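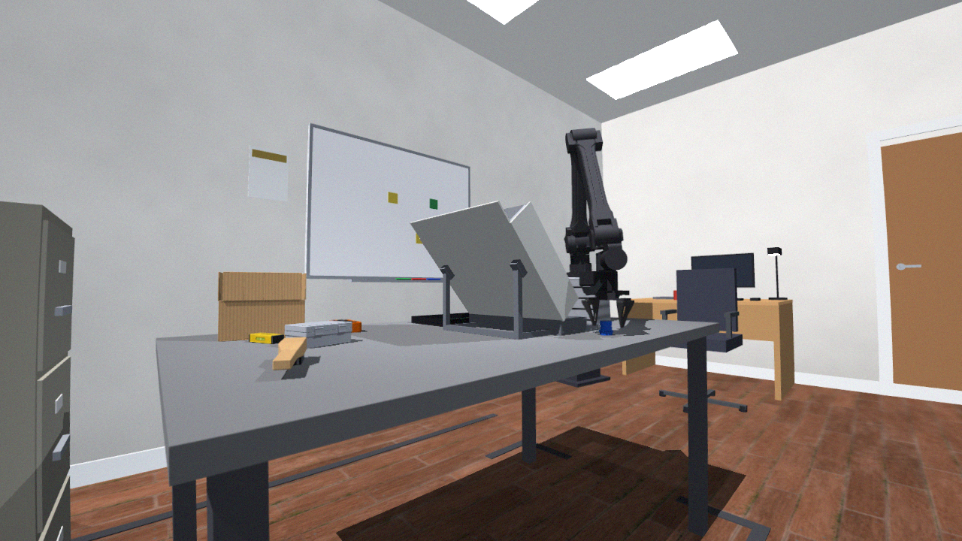 The Clumum cell in simulation, gripper over the blue cube.

A collision check that only looks at the fingertips is not a collision check. I have held this view since April, when our arm at Drustlow drove its forearm into a tilted panel and the controller logged the run as a success.

The fault was simple. The planner, Esach, tests a set of points along the arm against every solid object in the cell. Someone had trimmed that set to the gripper alone to save computing time. In simulation we ran 400 picks with the trimmed set and the report showed no contacts. It could not have shown any. The links above the gripper were drawn on the screen but were not part of the test.

On the real cell, run 23 took the elbow wide and the forearm met the panel. The stand bent and the wrist joint needed a new bearing. The arm was behind a guard and no one was hurt, but the guard had no part in the planning error and should get no credit for covering it.

My objection is to how we read simulated results. A clean report is treated as evidence about the cell, when it is evidence about whatever the model was told to check. Renu Uniyal raised this in her review of the Hinojosa line and was told the extra points would slow planning by 80 milliseconds. That is a small price beside a bent stand.

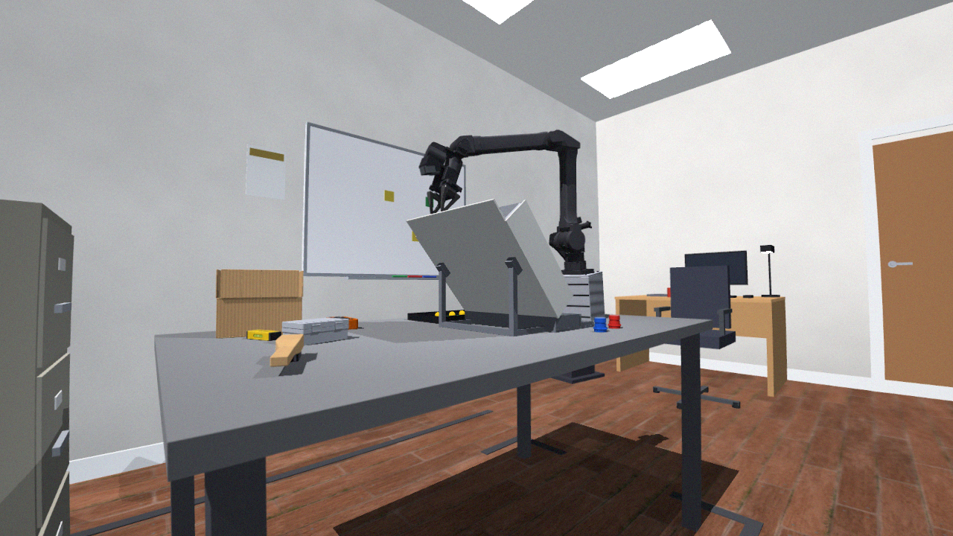 Same cell, gripper just above the top edge of the panel.

Poses near the panel are where the trimmed set does its damage. The fingers can be clear while a link further up is not, and the report gives the same green line either way.

I would ask for two changes. First, any simulation report should list which bodies were tested, on the first page, beside the contact count. Second, every batch should include a run that is meant to collide. If the checker stays silent on that run, the whole batch is void.

We now use 108 test points over the full arm. Planning is slower. The second change has still not been adopted, and I think the cell should stay at reduced speed until it is.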